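**Drukuvora opens orders for Trokivis paired hand-held gripper kit**

Drukuvora has opened orders for Trokivis, a paired hand-held gripper kit for recording two-handed manipulation tasks without a robot arm on site. The kit goes to labs and integrators that train bimanual policies and want demonstrations gathered by people at an ordinary table. First units ship in November.

The base package is priced at $3,070 and covers two grippers, their cables, a recording unit, a head-worn camera mount and a one-year software licence. The head camera itself is sold separately. Customers who already own a compatible camera can supply their own, provided it accepts an external sync signal.

Each gripper is held in the hand and closed by a trigger. Jaw opening is logged by an encoder on the drive shaft, and wrist pose is estimated from an inertial unit combined with the head camera view. Both data streams run over cable to the recording unit. Drukuvora dropped a wireless version after bench trials in which the left and right timestamps drifted apart during longer sessions.

"Two-handed work is where the clock matters," said Róisín Keane, product lead for Trokivis. "If one hand is holding a container and the other is closing a catch, a few lost samples on either side and the demonstration is no use for training. We kept the cables."

The finger set is interchangeable and matches the end effector on Drukuvora's Kamata arm, so recordings can be replayed on that hardware without changing the jaw geometry. Adapters for other parallel-jaw end effectors are listed at extra cost. The company has published drawings of the mounting interface and says customers may machine their own parts without affecting the warranty.

Early access users received the kit in spring. One of them, the contract data firm Civer, logged 196 hours of tabletop tasks over the trial period, mainly packing, folding and fitting lids to storage containers. Civer's feedback led to three changes in the production version:

- a softer trigger return spring
- a longer cable between the gripper and the recording unit
- a status tone when either gripper loses tracking

Civer also reported operator fatigue as the main limit on session length. Its technicians settled on 40-minute blocks with a break between them. Drukuvora now recommends the same schedule in the operating manual. Gripper mass is unchanged from the trial units, and the company has not committed to a lighter model.

Lid tasks have been among the harder ones to record well. A small bin moves easily when one jaw pushes against it, and a latch needs force applied in a narrow direction. Operators used to working with bare fingers tend to rush the approach, and the tracking software flags the resulting motion as unusable. Civer's training notes ask new operators to practise the lid and the bin separately before attempting the full sequence.

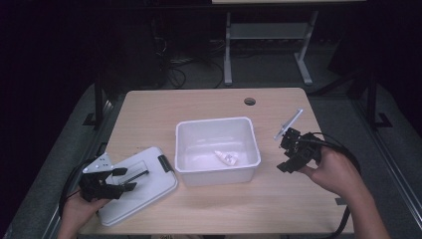 *A tabletop task with a bin and latching lid, using two hand-held grippers.*

Recordings are saved in an open format, with one file per demonstration and a separate calibration record for each session. The bundled software trims idle time at either end, checks the sync between streams and exports to the common training libraries. It runs on Linux only. A Windows build is planned, with no date given.

Calibration takes four minutes using a printed target supplied with the kit and must be repeated whenever a finger set is changed. The software will not start a new session on an expired calibration. Some early users asked for an override; the company declined.

Support is by email during the first year. Extended cover, which adds replacement grippers on exchange, is offered as an annual subscription. Worn finger pads are treated as consumables and sold in sets.

Orders are limited to three kits per customer in the first production run. Larger buyers can register for the second run, for which pricing has not been set. Shipping to Canada and the United States is included in the base price, while overseas orders are quoted individually.

Drukuvora will lend a demonstration kit to university labs for up to two weeks, with the borrower paying return freight. Requests go through the Trokivis product page and should name the intended task, the camera model and the end effector on which the recordings will be replayed.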